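Workshop Tips: Teaching an Arm by Hand and by Remote

Updated May 8, 2021

These notes cover kitchen and tabletop tasks recorded in simulation before anything is run on hardware. They assume a seven-joint arm, a parallel gripper, and an operator who is either moving the arm by its wrist or driving it from a hand controller. Settings are the ones used for the Platley table set. Change them to suit.

1. Pick one mode per batch

Hand guiding gives smoother approach paths. Remote control gives cleaner grip timing, as the operator's own arm is out of the way. Mixing the two inside one batch produces two clusters of speeds, and the policy settles on something between them that matches neither. Keep separate folders and label them before the first run.

2. Watch the wrist view during the last stretch

The overview camera is good for the long move and poor for the close. Switch to the wrist view once the fingers are within a hand's width of the target. On round produce, look at where the fingers sit relative to the middle of the object. Contact low on the curve tends to push the item up and out when the fingers close. If both fingers show on the same side of the fruit, back off and come in again at a new angle. A correction is worth keeping in the recording. A long hesitation should be trimmed.

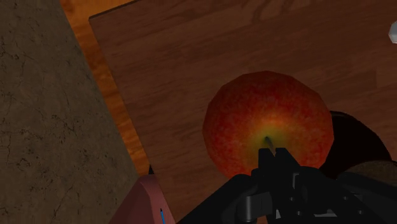
A reader going by Vudville wrote in to disagree about trimming: "I stopped cutting the pauses. With the pauses gone my arm never slowed down before contact, and it knocked over everything it was supposed to pick up. Now I only cut the ones where I let go of the controller."

That is a fair objection. A pause with small corrections in it carries information. A pause with zero commanded motion does not. The filter used here drops any stretch longer than 18 frames in which no joint target changes, and leaves the rest alone.

3. Set controller scaling before the first demonstration

Full scaling is fine for crossing the table. For the approach, drop to a third. Bind the change to a button the thumb can reach without shifting grip. The Rennie handset puts this on the side rail, and the stock mapping should be reversed for left-handed operators.

Do not change scaling in the middle of a close. The jump shows up as a spike in the velocity log, and the run has to be thrown out.

4. Plan the approach around tall objects

Most failed demonstrations are failures of the path. The grasp itself is usually sound. Decide on the side of entry before moving, and use the same side for at least nine runs before trying the other. Leaves are a particular nuisance, since thin geometry reports contact late or not at all depending on the collision mesh.

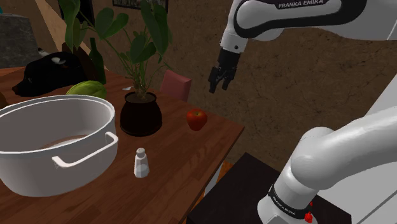

Clearance height is the setting to get right first. Measure it from the tallest rigid item on the route and treat foliage as a separate case. With a layout like this one, where the apple sits between the potted plant and the right edge of the table, a wide swing on the plant side drags the hand through the leaves. Hold the open gripper well above the tabletop, line up over the apple, and descend in one move. Keep the elbow high during the descent so the forearm does not sag toward the plant.

5. Open the gripper to a fixed width

Pick one pre-grasp opening for each class of object and hold it. Operators left to themselves open the fingers to whatever the last run needed. For fruit, use the widest setting. For pens and spoons, go narrower, and line the fingers up across the short dimension.

6. Randomize the clutter, then check it

The February batch ran to 921 demonstrations, of which 400 were kept. Most of the rejects came from bad starting layouts: items overlapping at spawn, or a target placed where the wrist could not reach it. Let the physics settle before handing control to the operator, then look over the whole room, floor and chairs included. Small items do end up off the table. Decide in advance whether that counts as a valid start. It does if the target is still reachable and the task text does not mention the stray item.

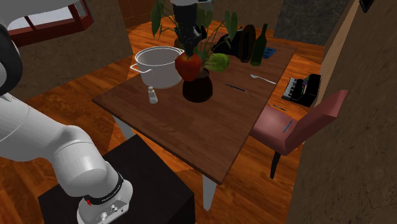
7. Hardware notes for hand guiding

Wipe the wrist housing before a long session. Skin oil makes the grip slip and the operator starts squeezing, which adds jitter. Prevatent wipes leave no film on white plastic. Check gravity compensation with the gripper fitted; an arm that drifts down when released will teach a downward bias at every waypoint.

Stop after 18 runs and rest the shoulder. Path length creeps up once the operator is tired, and the log will show it before the operator notices.

8. File naming

Task, mode, operator number, run number, in that order. Leave comments in the sidecar file.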